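Why Things Lean Without Falling

Push a ruler upright on a desk and let go. It falls. Lean the same ruler against a wall and it may stay where it is. The difference comes from three forces.

The first force is weight. Gravity pulls every part of an object down, and the pulls add up as if they all acted at one point, called the center of gravity. In a plain ruler this point is in the middle.

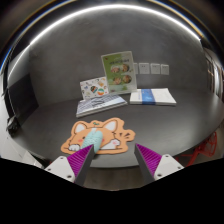

The second force comes from the wall, which pushes sideways on the object. The third is friction, the grip between the bottom edge and the surface under it. A booklet standing on a tabletop and leaning back against a wall, like the green and white one, depends on this grip. If the grip is too weak, the bottom edge slides forward and the top slides down.

The angle matters too. A steep lean needs only a little friction. A low lean needs much more, as the wall has to push harder.

Try it with a 300 mm ruler and a book. Stand the book up and hold it still as the wall. Lean the ruler on it, then move the bottom of the ruler away 3 mm at a time. Measure the gap when the ruler slips. Repeat with a sheet of paper under the ruler, then with a rubber mat, and write down each result.

Text: Lucía Cifuentes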